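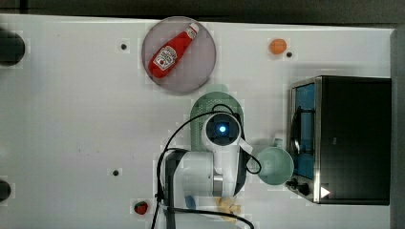

Câble en boucle au poignet et vue de dessus : comment vous réglez ça ?

Forum > Cellules et petits bras > Montage, entretien, dépannage

Imprimer ce sujet | Envoyer par e-mail

soudure_froide
1 juillet 2022

Bonjour à tous. Je reprends l'entretien d'une cellule montée par quelqu'un d'autre, sur le projet Gomer. Un bras, une table blanche mate, la vue du dessus que vous avez en tête de sujet, et des objets de cuisine à saisir et à déplacer (assiette, bouteille de ketchup, passoire, tasse, mini-four, de la fausse dînette en somme). Le bras entre par le bas de l'image.

Mon souci : la pince s'arrête en défaut de couple sur l'axe du poignet, toujours dans le même sens de rotation, jamais dans l'autre. En relançant, ça repart. On m'a dit « c'est le réducteur, il faut le changer ». Je veux bien, mais on m'a dit la même chose il y a 4 mois, on l'a changé, et le défaut est revenu.

Avant de commander quoi que ce soit, j'aimerais des avis de gens qui ont les mains dedans. Je précise que je n'ai pas la doc du monteur, seulement un classeur avec des bons de livraison.

pignon37
Ton câble. Regarde ta propre photo. Tu as un cordon fin qui part d'en bas à gauche, qui passe par-dessus le poignet et qui redescend à droite en faisant une boucle jusqu'à frôler la tasse verte. Un défaut dans un seul sens de rotation avec une boucle libre comme ça, je ne vais pas chercher le réducteur en premier. Tu tournes d'un côté, la boucle s'ouvre. Tu tournes de l'autre, elle se tend ou elle prend sur la patte blanche à droite de la tête.

Débranche la puissance, fais le tour à la main si tes freins le permettent, et regarde.

soudure_froide
J'y ai pensé, mais le monteur avait laissé cette boucle volontairement, c'est écrit au feutre sur le bâti : « garder le mou ». Je me méfie donc un peu avant de tout sangler.

pignon37
Garder du mou, oui. Où, c'est une autre question. Du mou au poignet et du mou à l'épaule, ça ne travaille pas pareil.

atelier_du_fond
Je ne suis pas convaincu par le diagnostic au vu d'une photo. Une boucle fine comme celle-là, il faut qu'elle accroche vraiment quelque chose pour mettre un axe en défaut. Un cordon souple qui tire un peu, le variateur l'avale sans broncher. Moi je regarderais d'abord la charge déclarée. Si la pince a été changée et que personne n'a refait la masse et le centre de gravité dans le contrôleur, tu as un modèle faux, et le seuil de détection de collision se déclenche dans la position où l'erreur est la plus forte. Ça aussi, ça peut donner un défaut « d'un seul côté ».

Tu as quoi comme valeurs ?

soudure_froide
Bonne question. La pince est une Worach, montée après coup. Dans le contrôleur je lis une charge utile qui ressemble furieusement à la valeur par défaut. Je n'ai pas de balance sous la main pour vérifier.

atelier_du_fond
Eh bien voilà. Un pèse-lettre de cuisine fera l'affaire, tu as déjà le reste de la cuisine.

Et pas seulement la pince : la tête complète, avec l'optique, la bride, les vis et la portion de câble qui pend. Les gens pèsent la pince toute seule et s'étonnent.

vieux_codeur
Je vais faire le pénible. Vous partez tous les deux sur la mécanique alors qu'on ne sait rien de la trajectoire. Où est-ce que ça s'arrête ? Au-dessus de la passoire ? En approche du four ? Si c'est toujours dans la zone de droite, il y a peu de place entre le bras, la tasse et la façade du four. Un planificateur à qui on a donné des volumes gonflés va chercher des contorsions de poignet pour passer, et il finit près d'une butée logicielle. Ce n'est alors ni le câble ni la masse.

Sors le journal avec les angles au moment du défaut. Sans ça, on devine.

soudure_froide
Journal sorti. 37 défauts enregistrés depuis le dernier redémarrage, presque tous dans la moitié droite de la table. Le poignet est loin de ses butées sur ceux que j'ai ouverts. Les 2 qui se sont produits ailleurs, je n'ai pas d'explication.

pignon37
Moitié droite. Du côté où pend la boucle. Je dis ça...

vieux_codeur
Du côté où le bras s'étire pour aller au four, aussi. Une erreur de charge se verra davantage bras tendu. Ça ne départage rien du tout.

tolerance_h7
Je me permets d'intervenir sur un autre point. Les trous noirs dans le plateau, c'est du taraudé ou du passant ? Si ce sont des points de fixation, pourquoi rien n'est bridé dessus ? Un mini-four posé librement, tu appuies sur la porte avec la pince, il recule d'un poil à chaque cycle. Au bout d'une journée, il n'est plus là où le programme le croit et le bras pousse dedans. Le défaut de couple est alors parfaitement légitime, le robot fait son travail et c'est l'installation qui est en faute.

J'ai passé des semaines là-dessus sur une cellule Kandasamy avec un bac qui glissait. On avait changé deux moteurs avant que quelqu'un trace le contour du bac au crayon.

soudure_froide
Taraudé pour ceux que j'ai testés. Pour le four, aucune bride, il tient par son poids. Je vais tracer au crayon, ça ne coûte rien.

atelier_du_fond
Le ruban de masquage se voit mieux que le crayon et part sans frotter. Sur un plateau blanc mat, le crayon laisse une trace que la caméra finit par prendre pour un objet.

vieux_codeur
Le ruban aussi, la caméra le verra. Fais-le hors exploitation et retire-le après.

pignon37
Revenons au faisceau, s'il vous plaît. Même si ce n'est pas la cause, cette boucle est mauvaise. Ma façon de faire, qui vaut ce qu'elle vaut :

— cellule consignée, énergie coupée, cadenas dessus ;
— desserrer tous les points d'attache entre l'avant-bras et la tête ;
— amener l'axe du poignet à mi-course, jamais en butée ;
— fixer le câble sur la bride, puis sur l'avant-bras, en laissant entre les deux juste ce qu'il faut pour aller d'une butée à l'autre ;
— velcro large, pas de collier plastique serré à la pince ;
— renvoyer le mou restant vers la base ;
— faire tourner à vitesse réduite sur toute la course, main sur l'arrêt.

Regarde aussi la gaine à l'endroit où elle passe sur la tête. Si elle brille, elle frotte.

tolerance_h7
D'accord sur tout, sauf la mi-course. Si ton programme ne travaille que d'un côté de l'axe, tu centres sur la plage utile.

pignon37
Et le jour où quelqu'un change le programme, il arrache le connecteur. Mi-course.

tolerance_h7
Le jour où quelqu'un change le programme, il relit la fiche de montage. Enfin, en principe.

cuivre_nu
Je lis depuis le début et je suis surpris qu'on ne parle pas du prestataire. Qui a décidé du premier changement de réducteur, et sur quelle mesure ? Fandasberg nous a fait le coup sur notre site : défaut de couple, échange standard, facture, défaut de couple. Quand j'ai demandé le relevé de jeu de l'ancienne pièce, silence. Je ne dis pas que c'est malhonnête, je dis qu'on ne remplace pas un réducteur sans avoir mis un comparateur dessus.

soudure_froide
Pas de relevé chez nous non plus. L'ancienne pièce est repartie avec eux.

cuivre_nu
Demande à la garder la prochaine fois. S'il y en a une.

vieux_codeur
Proposition de protocole, pour ne pas tout changer d'un coup et ne rien apprendre. Tu fais tourner le même cycle à vide, sans objets, câble tel quel, charge telle quelle. Tu notes le courant du poignet dans les deux sens. Ensuite tu corriges la charge et tu recommences. Ensuite seulement tu touches au câble. Une modification, un relevé. Si tu fais les trois le même après-midi et que le défaut disparaît, tu ne sauras jamais pourquoi et il reviendra en octobre.

pignon37
Je ferais le câble en premier, un faisceau abîmé n'attend pas. Mais l'idée d'un relevé entre chaque, oui.

soudure_froide
Premiers relevés, dans l'ordre de vieux_codeur.

À vide, rien touché : le courant est nettement plus haut dans le mauvais sens, avec une bosse toujours au même angle. Pas de défaut, mais on voit la bosse.

Charge corrigée (j'ai pesé la tête complète, la valeur saisie était trop basse) : le niveau général baisse dans les deux sens. La bosse est toujours là, même angle.

Câble pas encore refait, il me manque du velcro.

pignon37
Bosse au même angle, indépendante de la charge : quelque chose prend ou se tend à cet endroit-là.

atelier_du_fond
Ou une dent, ou un roulement. Le réducteur « neuf » n'est pas hors de cause. Et tu noteras que la charge était fausse quand même.

vieux_codeur
Avant d'attendre le velcro : détache simplement le câble de la tête, soutiens-le à la main depuis l'extérieur de la zone avec une perche isolante si ta procédure le prévoit, ou débranche la pince si le contrôleur accepte de tourner sans. Si la bosse s'en va, c'est le câble. Sinon, comparateur.

tolerance_h7
Pas de perche. Débrancher la pince, point. Je ne veux pas lire ce genre de conseil suivi par un débutant, même à vitesse réduite.

vieux_codeur
Entendu, je retire la perche.

soudure_froide
Pince débranchée et cordon déposé. La bosse a beaucoup diminué, mais elle n'a pas disparu. Le contour du four, lui, s'est décalé d'un bon trait de ruban depuis hier, donc tolerance_h7 avait mis le doigt sur quelque chose.

Je refais le faisceau à mi-course, je bride le four dans les trous, et je demande un comparateur au magasin pour ce qui reste de la bosse. Je ne commande pas de réducteur pour l'instant. Relevés à suivre dans ce fil.

cuivre_nu
Mets les courbes, pas seulement « beaucoup diminué ».

Imprimer ce sujet | Envoyer par e-mail

Mots-clés : faisceau, poignet, défaut de couple, charge utile, bridage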